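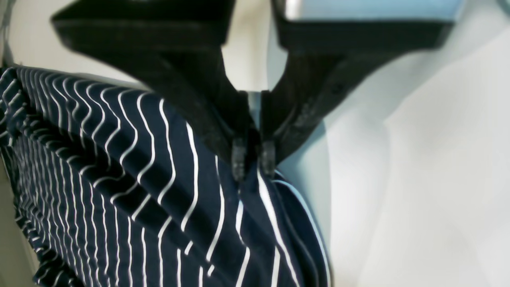 Search products Search

4 min read

Prestinel two-finger gripper for cloth and soft goods

Cloth is a funny thing to ask a robot to pick up, and we'd love for you to come and watch ours have a go at it! The Prestinel has two black fingers that taper down to small ribbed pads, and it works by pinching up a little crease of fabric and holding on. Striped, plain, folded, bunched in a heap – bring whatever you like from home (clean, please) and we'll put it on the table for you.

Our next open day is at the Sakside showroom on 26 Jan 2026. Lauri Leinonen will be running the demonstrations again, as he did in November, when over 160 visitors came through and a good many of them stayed well past lunch. Groups are kept to five people so that everyone can stand close, ask questions and try the hand controls. There's coffee, and parking behind the Juntunen building.

The Prestinel is sold with one set of ribbed pads and a mounting plate, at $3,697. Spare pads come in packs of 4. If you already own the older Pristach gripper, bring your plate along and Lauri will check the fit while you wait.

To book a place, call the showroom or leave your name at the front desk. Walk-ins are welcome after 4, as long as there's room at the table.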